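4. Setting up a child check-in list for an outdoor event

Before you start, you need an organizer account in Hudis and the event code from your confirmation email. Only organizers can open the reunification screen.

1. Sign in and select Events, then Family Safety.
2. Enter the event code and press Open.
3. Select New List. Type the name of the event as it appears on the wristbands, for example Clollcombe Summer Parade.
4. Under Contacts, add at least 2 adults for each child. One of them should be someone who will not be at the event.
5. Set the meeting point. Drag the pin on the map – do not type a street address, as road closures can move the pin.
6. Press Save and Publish.

Note: A child under 4 must have a photo on file. The app will not publish the list without it.

4.1 Releasing a child to an adult

1. Scan the child's wristband.
2. Ask the adult for photo ID and compare it with the Contacts tab.
3. If the name matches, press Release. The time is logged.
4. If the name does not match, press Hold and call the event lead. Keep the child at the desk.

Caution: Hold cannot be undone from a phone. Use the desk tablet.

Lists are deleted 22 days after the event. To keep one longer, for instance at the request of the police, press Retain before that date. Retained lists show a gray lock.

Offline mode stores up to 19 releases. Connect again before you reach that number – later scans are not saved.
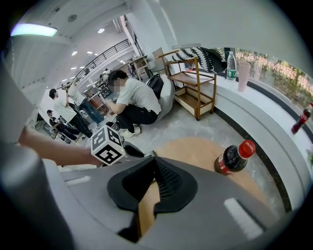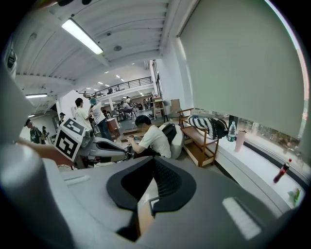

At the tables, both views

Section last revised September 28, 2021 by Vasiliki Giannakopoulos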